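From: Zoia Hnatiuk
To: Graltasis users list
Date: 3 October 2026
Subject: Re: [graltasis-users] dropping the empty frames before training?

Jong-dae Oh wrote:

> Hi all,
> Quick one. I'm training on the cloth-into-basket set with
> the stock Jeon loader, and a big share of the wrist camera
> frames have no cloth in them. Bare table, open fingers, and
> that's it. My plan is to filter them out before training so
> the policy spends its capacity on frames that matter. I ran
> a quick version of this on a smaller set and the loss looked
> much nicer. Has anyone tried it properly? And does the head
> view make up for whatever gets lost?
>
> Jong-dae

Hi Jong-dae,

Yes! We tried it, and then spent most of June undoing it, so you've asked the right person (or the wrong one, if you were hoping for a quick yes).

Our set is close cousins with yours. Two hand-held grippers, one in each hand, a camera on each and one more at the head, green cloth, green basket, pale wood table. We had 1215 demonstrations and kept 900 of them for training after throwing out the ones with sync problems. Then I did what you're describing. I wrote a little script that flagged any wrist frame where the table was the only thing between and beyond the fingers, and cut those frames out before building the action chunks.

And the loss did look great! I was very pleased with myself for about a day and sent the plot to everybody at Dodel who would look at it. Then we put the policy on the arms, and the hand without the cloth started wandering. It would drift in over the table, open and close a couple of times, drift back out. The hand doing the real work was okay, a bit twitchy near the basket, but the other one was a mess, and every so often it wandered far enough to bump its partner.

I think what we had done was remove nearly every example of a hand waiting. In these demos one hand often has nothing to do while the other one is busy, and "hold still, fingers open, over bare wood" is a real thing the person is choosing to do. Take those frames out and the model still gets asked about that view at run time, only now it has hardly seen it. So it makes something up. The loss can't tell you this, by the way, if you filter the validation split with the same script. I did. Please don't.

To give you a feel for what my script was chewing on, a few views from our set, three from the grippers and one from the head: 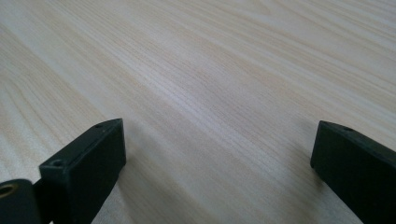
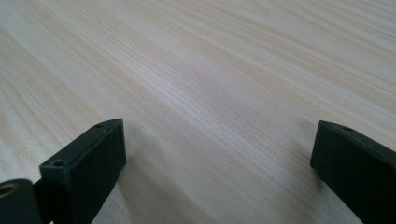
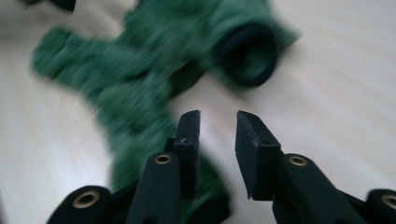
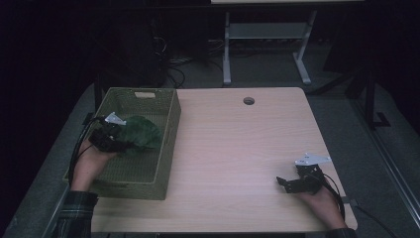

The other thing that bit us was the chunking. Our loader (same one you're on, unless you've patched it) takes whatever frames it's given and assumes they're evenly spaced. If you cut a stretch out of the middle of a demo, the frame before the cut and the frame after it become neighbors, and the action between them turns into a jump. Some of the twitchiness near the basket was that and nothing deeper. You can get around it by splitting the demo at each cut, but then you end up with a pile of tiny fragments and half of them are too short for a full chunk. I had 400 step chunks at one point (don't ask) and that threw away a silly amount of data.

So here is what we do now. We keep every frame in the sequence and change how often each one gets picked as a starting point. A bare-table start gets a lower weight, a start with cloth in view gets the normal weight, and a start within a short window of the fingers opening or closing gets a bump. The chunk that follows is always the untouched original, in order, with real spacing. It's maybe twenty lines on top of the stock sampler. Training takes longer than with the filtered set, and the loss curve is uglier, and the idle hand sits still. I'll take it.

How low to set the bare-table weight, I can't tell you for sure. We went from full weight down to a quarter and the good range was pretty wide. At a quarter we began to see a little drift again. I stopped at a half and haven't touched it since, which is laziness as much as science. We trained all of those on the same 700 demos picked out of the 900, so at least they compare with each other, but it was one seed each, so please don't quote me in a paper.

On your head view question: it helps, but less than I'd hoped. With the head camera in, the drift got smaller and the bumping mostly went away. That makes sense to me, as it's the only camera in our setup with a decent chance of getting both hands and the basket at once. But it didn't fix the waiting problem. My guess is that the policy leans hard on the wrist views for finger opening and fine motion, and if those views are strange to it, the overview only gets you so far. I also tried dropping out the wrist images at random during training to push it toward the head view. Grasping got clumsier and I gave up on that after two runs. Somebody more patient might get it to work.

One small trap if you do the weighting. My first detector went by color, green or no green, and an olive-green basket counts as green. So a wrist camera with nothing but basket in view was tagged as "cloth" and got full weight. Fast hand motion fooled it too, in the other direction, with smeared patches falling under my threshold. I ended up tagging by gripper opening width plus a very dumb texture check on the picture, and hand-labeling a few demos to see how far off it was. It's still wrong fairly often. With soft weights that doesn't seem to matter much, whereas with hard filtering every wrong tag was a hole in a demo.

What did your smaller test look like on hardware, or was it loss only? If you ran it on arms and it didn't wander, I'd love to know what's different. Longer observation history, maybe? We only feed two frames back. The folks in Brirutthorpe said they use more, but I never heard how that went.

I can send you the sampler patch. It's written against the older Jeon config layout, so you'd have to rename a few keys. There's also one hard-coded path in there that I keep forgetting to take out.

Zoia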